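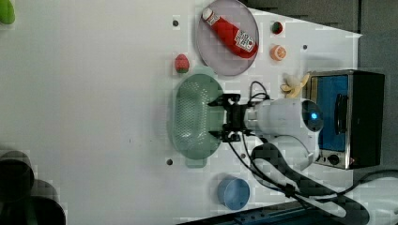
How to Clean and Sanitize Plastic Play Food

Updated 2022-06-21

Play food gets handled, chewed, dropped and put back in the bin with crumbs on it. A full wash takes less than an hour of actual work, plus drying time. The steps below are for hard plastic pieces and plastic dishes. Felt, cardboard and painted wood need different treatment and are covered briefly at the end.

What you need

Dish soap
A dishpan or a clean sink
An old soft toothbrush
Cotton swabs
White vinegar
Unscented household bleach, if you plan to sanitize
Rubber gloves
Two or three bath towels
A mesh laundry bag, if you use the dishwasher

Step 1. Sort the set

Tip everything out on a table and make three piles: solid pieces, hollow pieces, and anything with batteries, stickers or fabric. Throw out pieces that are cracked or have sharp edges. Check cutting fruit for loose hook-and-loop dots. If a dot is peeling, pull it off now and glue it back after the wash.

Pieces with batteries never go in the water. Take the batteries out and wipe the outside with a damp cloth. If you find white or green crust on the contacts, rub it off with a swab dipped in vinegar, then a swab dipped in plain water, and leave the cover open until it is fully dry.

Step 2. Wash

Fill the dishpan with warm water and a squirt of dish soap. Do the solid pieces first. Let them soak for 10 minutes, then go over the seams and any molded texture with the toothbrush. Change the water when it looks gray.

Hollow pieces should not soak. Water gets in through the seam or the small air hole and stays there, and mold grows inside where you can't reach it. Wash these by hand with a soapy cloth and keep the hole pointing up. If water does get in, squeeze or shake it out and stand the piece with the hole down overnight.

Paper labels will come off in water. Wipe around them with a cloth that has been wrung out well.

Rinse everything under the tap. Soap left on plastic dries sticky and picks up dust.

Step 3. Sanitize (optional)

For a set used by one family, soap and water is usually enough. Sanitize after a stomach bug or when the set came from a yard sale.

Follow the directions on the bleach bottle for toys or food-contact surfaces. Strengths differ between products, so don't go by an amount you remember from an older bottle. Wear gloves, open a window, and never mix bleach with vinegar or any other cleaner. Rinse off all the vinegar from Step 1 before you start. Leave the pieces wet for the time given on the label, rinse if it says to, and move on to drying.

Using the dishwasher

Solid plastic marked dishwasher safe can go on the top rack. Put small pieces in the mesh bag and tie it shut. Turn off heated dry - thin plates and cups can warp.

Step 4. Dry

Spread the pieces on towels with space between them. Turn them once after an hour or so. Bowls and cups go upside down, propped on a folded corner of the towel to let air in. Give hollow pieces a full day.

Don't dry plastic in direct sun for long. Red and orange pieces fade first.

Stains and sticky spots

Marker: rubbing alcohol on a swab. Test it on the bottom first, as it can lift printed color.
Sticker glue: a little cooking oil, left for a few minutes, then dish soap.
Musty smell: wash again, dry completely, and wash the storage bin too.
Black specks inside a hollow piece: throw it out.

Felt, cardboard and wood

Felt can usually be spot cleaned with cool soapy water and dried flat. Cardboard boxes get a dry cloth only. Wipe painted wood with a damp cloth and dry it right away.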